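Gistirden Table – medium brown
Wood top, wavy dark grain. Desk or dining, your call. By Grustach. 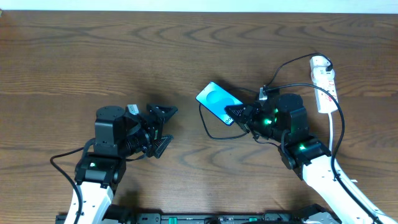 The short version
62" long, 27" deep. $1,490. Ships from our shop in two boxes, top in one, base in the other. Made to order, no stock sitting around. If you need it for a certain date write us before you order, not after.

The top
Medium brown, with darker lines that run in waves. The grain is the whole reason people pick this one over the Mussa, which is a lot plainer and a bit lighter. Lines are different on every top. Some tight, some wide and lazy. We don't match to the photo and we can't hold a board for you. If you want calm grain, get the Mussa, you'll be happier.

Color reads warmer under a lamp and flatter next to a window. Against a white or off-white wall it looks darker than you expect. Order the sample chip if your not sure. Free, comes in a regular envelope, please don't send it back.

Finish is a wipe-on oil, satin. Not glossy. You'll feel the grain a little under your hand if you go looking for it.

The base
Zorport base, black steel, bolts on from underneath. Same base we use on the Mussa so tops can be swapped later. Feet adjust a little for bad floors. Hex key in the bag with the bolts. Two people to flip it, the top is heavier than it looks.

Fixed height only. We get asked for a sit-stand version every week. Maybe next year.

Using it as a desk
Works well. Room for a laptop and a notebook with elbow space left over. 27 deep is shallow for a big monitor on its factory stand – put it on an arm. Clamps are fine on the back edge, use a scrap of felt under the jaw or you will get a dent.

No cable hole as standard. We'll drill one, put the position in the order notes, measured from the left back corner. Please measure twice. A drilled top is yours, no returns.

Phones, keys, mugs, all fine to set down. Don't drag anything with a gritty bottom.

Using it as a dining table
Seats four if nobody's fussy. Ends are tight on the knees. Trivets under anything off the stove, always.

Care
Damp cloth, then a dry one. No spray polish, no ammonia, nothing with silicone in it.
Re-oil once a year, more if it's in full sun. Small tin is included.
Water rings mostly come out with a light rub of oil left overnight. Deep scratches need sanding, email us frist and we'll tell you which grit.
New tops darken a little over the first few months. Move your stuff now and then so it darkens evenly.

Ordering
$500 deposit starts the build, rest is due before it ships. Deposit comes back in full until we cut the wood. After that it doesn't.

April orders are open now. Orders in before noon go on that day's list, later ones roll to the next morning.

Curbside delivery is in the price. Upstairs is extra, ask for a quote and tell us about the stairs – turns, narrow landings, all of it.

Damage
Open both boxes the same day. Photos of the box and the dent, send them over, we'll sort it out. Keep the cardboard until you're sure.

Also in this line
Mussa table, plain grain, same sizes
Zorport base on its own
Gistirden bench, back later this spring
Oil refill, small tin or large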